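Restoring the Bratau Marshes: an interview with Melur Wattimena

The Bratau Marshes were drained for grazing several generations ago. Work to bring them back began with the removal of the lower embankment, and the site now covers 300 hectares of reedbed, wet meadow and open water. Melur Wattimena has managed the programme from the outset.

"The first task was to let the river in again," she explains. "We had maps showing the old channels, and most could still be followed on the ground. Where the line was lost, we dug trial trenches until we found the silt."

Planting followed in October. Staff and contractors set 2,490 willow and alder saplings along the Šimek channel, the most exposed part of the site. Ms Wattimena accepts that losses there were heavier than expected. "Deer were the main difficulty. We have fenced two of the plots and will compare them with the open ground before we decide on the rest."

Kevin Hennessy, who advises on water levels, is cautious about early results. "A wet spring flatters everybody," he says. "The sluice at the northern end needs to hold through a dry summer, and we have not had one yet." He would like the winter level raised by a further 40 centimetres, a proposal which neighbouring farms are now considering.

Access remains limited while birds are nesting. The eastern path is open from 8 am — dogs must be kept on a lead — and the boardwalk will reopen once repairs to its handrail are complete. Ms Wattimena hopes that a second hide can be built beside the meadow. "People ask for it often," she says, "and the view from that bank is the best we have."

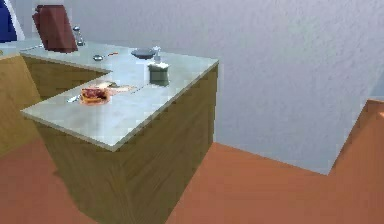 Kitchen counter with plate and knife. Computer-generated view.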